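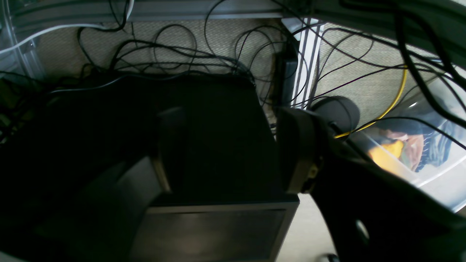 The bin corner, with the cables up on their rail.

Questions I Get About My Clear Bins

Why clear plastic?
Because I forget what I own! I had lidded gray tubs for years and kept buying things I already had. With a see-through bin I can spot the yellow thing or the dark blue patterned cloth from across the room and go straight to it.

Do you sort what goes in?
Barely. Cloth and small odds and ends share a bin, and I'm fine with that. My friend Kausar sorts hers by color (it's gorgeous, I'd last a day).

Doesn't it look messy?
A little, yes. If it bugs you, fold the cloth so the nicest side faces out. I do this when my mother-in-law visits and at no other time.

What size should I get?
Smaller than you think. Mine are 15 quarts, and I can lift a full one with one arm while holding the door. I tried a giant one from Fluvberg once and it turned into a pit – I found a library book in there that was due in March.

How do you keep cables out of the bins?
They go up high! I loop them over a metal rail and let them hang. It's a tangle, I know, but a tangle I can see beats one wrapped around my scarves. Velcro ties help if you have more patience than I do.

What about labels?
I skip them on the clear ones. If several people share your bins, put a strip of masking tape on the short end and write on that. It peels off clean if you don't leave it for years.

How do I clean cloudy plastic?
Warm water, a drop of dish soap, a soft rag. No scrubby pads, they scratch. Dry it all the way before the fabric goes back in.

How often do you empty them?
Thursday evenings, one bin a week. I tip it out on the floor, put back what I still want, and whatever's left goes in a bag by the door.

Can I stack them?
With lids on, sure. I stop at three.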